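Buy the laundry basket first

Opinion, March 2024
27 comments | 403 shares

Every spring I receive the same kind of message. A small lab or a care company has money for robots, the money must be promised before the end of the budget year, and they want to know which arm to buy. I answer always with a question they do not like: what is in the budget that is not the arm?

Usually there is very little. In the plan I read last week, from a company called Clondach, there were two arms, two grippers, one computer and a line called "other" which was smaller than the line for travel. The task they wanted to study was laundry. There was no washing machine in the plan. When I asked, they told me that somebody would bring one from home.

I want to argue that this is the wrong order. The objects of the task should be bought first, and the robot should be chosen after people have lived with these objects for some weeks. A washing machine is a difficult partner for a robot. It has a door which opens to one side only, and this side decides where the arm can stand. It has a rubber gasket that holds on to a sleeve. The drum is round and deep, and the last sock is always at the back of it.

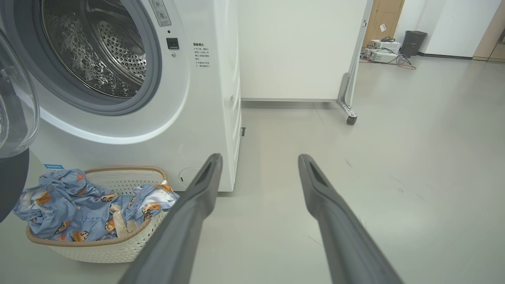
The reach of an arm in a catalog is measured in free air. It is a true number, but it is the number for a robot with no door in the way. To take clothes out of a drum, the hand must go in almost straight, turn, close, and come back by the same road, with a wet pajama that has become twice as heavy. I have seen a team at Coetzee discover this after the invoice was paid. Their arm was good, and it was too short for their machine by the length of a finger. They put the machine on a platform, and then the basket was too low.

So my first advice is boring. Buy the washing machine, the basket and a big bag of clothes, and put tape on the floor where the robot would stand. Let a person do the work while sitting on a low chair, with one hand only. You will learn in one afternoon what the sales visit will not tell you.

My second advice is about the grippers. In most plans I read, the gripper is treated as an accessory, like a phone case. But it is the only part that touches the cloth. Long fingers go deep into the drum and are weak at the tip. Short and soft ones hold better and do not arrive. I think a lab should plan for more than one kind from the first day, and should ask the seller how many minutes it takes to change them. At Pleta they ordered a second type eight months later, and by then the price was different and the mounting plate was also different.

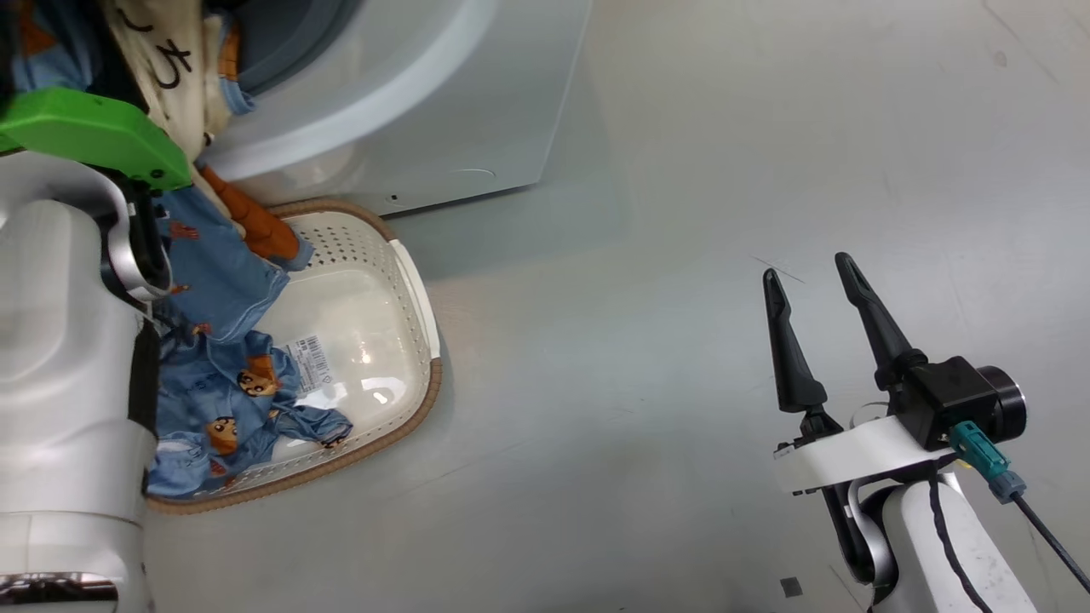 Clothes are the other line that is always missing. People buy ten white towels because towels are cheap and easy to see on a gray floor. Real laundry is pajamas, thin straps, prints of every color, one leg inside out. If the purchase department asks why a robotics project needs children's pajamas, please write the explanation and attach the receipt. For 400 dollars you can buy more variety than most labs will use in a year, and this is less than the price of many single cables on the same order. Cables, by the way, should also have their own line, together with spare fingers. They are the parts that fail first in my experience.

A colleague who reads my drafts says I am unfair, because the budget offices want large items with serial numbers, and a basket has no serial number. This is true, and I do not know how to repair it. The form used at Skastirov has a section for "task materials" on its first page, before the equipment, and I have noticed that their applicants fill it in with some care. Maybe a form can teach. Mine at the university had only a box for the total.

Clondach has moved its order to the next quarter. They have now a washing machine, second hand, with the door opening to the left, and they are still arguing about the arm.

27 comments | Share this article
Contact | Copyright 2024, all rights reserved | Back to top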